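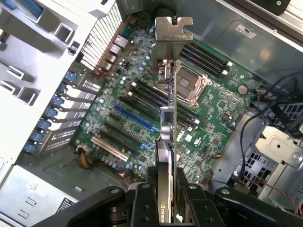 Fig. 7: Graphics card in the gripper, above the open tower.

7. Showing the assembly cell to visitors (Birnthorpe open day)

7.1 Ask the visitors to stay 2 metres from the bench. Start the program Grurkitz.

7.2 Check that the hard disk, the processor and the memory module are in the parts fixture, left of the computer. 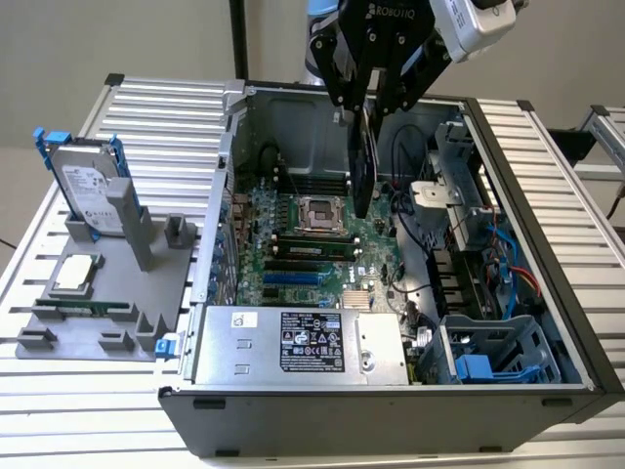 7.3 Explain to the visitors what the arm is holding. Please speak before the arm moves, the hall is noisy.

CAUTION: Do not reach into the case when the arm is enabled.

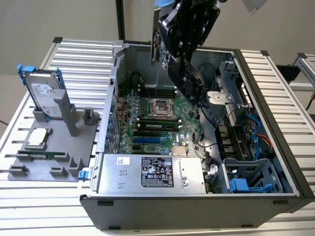 If a visitor wants to come closer, press Pause first and wait for the lamp.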